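Umora Chamomile Flower, Dried, Whole Heads

Product code UM-232
Supplied by Cemar Botanicals

Overview

Whole dried flower heads of German chamomile (Matricaria chamomilla), hand sorted and packed for infusion. The plant is an annual in the daisy family, with thin feathery leaves and small white-rayed flowers on a hollow, cone-shaped center. The hollow center separates it from Roman chamomile (Chamaemelum nobile), a low perennial with a more bitter taste. The two are sold under similar names and are often confused on labels. Umora contains only the German species.

Chamomile has a long history of use as an after-dinner and bedtime tea. The flowers contain a volatile oil made up mainly of bisabolol, bisabolol oxides and farnesene, along with flavonoids such as apigenin. The oil turns blue on steam distillation as matricin breaks down to chamazulene. A tea made at home stays yellow.

Grade and processing

Heads are picked when the outer petals are level or just starting to fold back. They are dried in shade on screens and then sieved to remove dust and loose stem. Stem length on the finished grade is limited to 11 mm. Some petal loss in transit is normal and does not affect the infusion.

Each lot is checked for identity, moisture and foreign matter before packing. Lot release is signed by Zeeshan Bangash, quality manager. The lot number is printed on the bottom seal of the pouch.

Preparation

Place one tablespoon of flowers in a cup or pot. Add 8 fluid ounces of water just off the boil. Cover and steep for 6 minutes, then strain. A cover keeps the volatile oil from escaping with the steam. Longer steeping gives a darker and more bitter cup. A basket strainer is suitable. Fine mesh tea balls should be filled no more than halfway, as the heads swell. 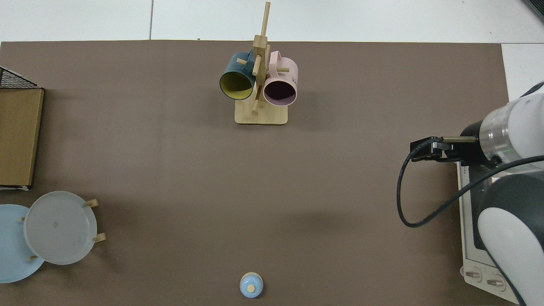
Mugs on a wooden mug tree. Not included with this product.

For a stronger infusion, increase the amount of flowers and keep the steeping time the same. Used flowers can be composted. Prepared tea should be refrigerated if not used right away and discarded after one day.

Cautions

Do not use if you are allergic to ragweed, asters, chrysanthemums or other plants in the daisy family. Ask a doctor or pharmacist before use if you take warfarin or another blood thinner, a sedative, or cyclosporine. Consult a doctor before use during pregnancy or nursing. Do not give to infants. Stop use if rash, itching or swelling occurs.

These statements have not been evaluated by the Food and Drug Administration. This product is not intended to diagnose, treat, cure or prevent any disease.

Specifications

Botanical name: Matricaria chamomilla L.
Part used: flower head
Form: whole, dried
Net weight: 400 g
Packaging: resealable foil-lined pouch
Grower: Ngubane Farm, Vusumuzi Matlala
Harvest: May
Additives: none
Storage: cool, dry, away from light

Related items

Grevance Lemon Balm, cut leaf
Grevance Peppermint, cut leaf
Umora Chamomile, fine cut for tea bags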